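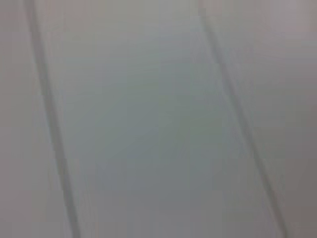 A reader of the first release writes that a pedestrian crossing is a button with a road attached, and could the file please say which buttons do anything. Column nine, since May.

Skoravton Crossing Waits, data card

This is a table of how long people on foot stood at signalled crossings in Skoravton before the green man took pity on them. It has 3,535 rows, one per wait, and covers 16 crossings between Stefanou Road and the Stesar roundabout. Last updated Thursday, September 1, 2022.

Files
waits.csv: the waits
crossings.csv: where the crossings are, or were before the resurfacing
notes.txt: read this before emailing 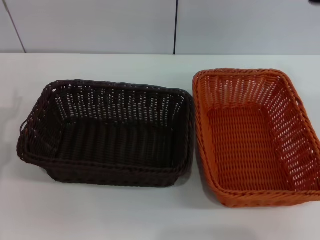
Would it kill you to put the units in the column names, asked a comment on the issues page. It would not, and wait is now wait_seconds. Scripts written for the old name will break, for which the same comment may be thanked.

How the waits were timed
With a stopwatch, by hand, from the press of the button to the green signal. If somebody else had already pressed it, the row has joined_late set to 1 and the time is too short. Anyone who gave up and ran across is marked gave_up, and the wait stops at the kerb.

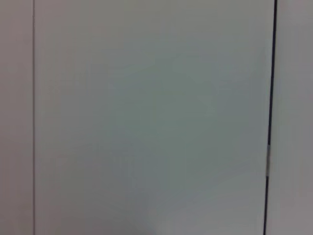
2 min read

Known problems
Waits over 80 seconds are entered as 80, a decision made early on in the rain and regretted ever since. Night-time is thin. The Plistell Lane crossing was out of order for most of the survey and its rows are blank, though a blank is a fair account of using it. Times at the Stesar roundabout include both halves of the crossing, but not the stroll along the island in the middle, so don't add

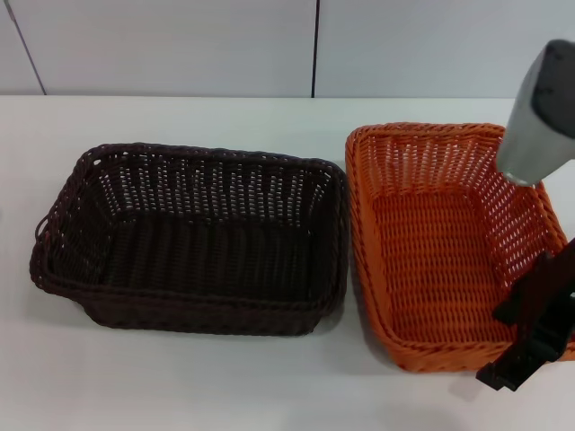 the two halves together and call it a journey time. Use the through_trip flag and drop anything without it.

Please don't use the file to rank crossings by safety. It knows nothing about safety, only impatience.

Licence
Free to use with a credit. The full download is capped at 2,000 rows per request, so ask twice.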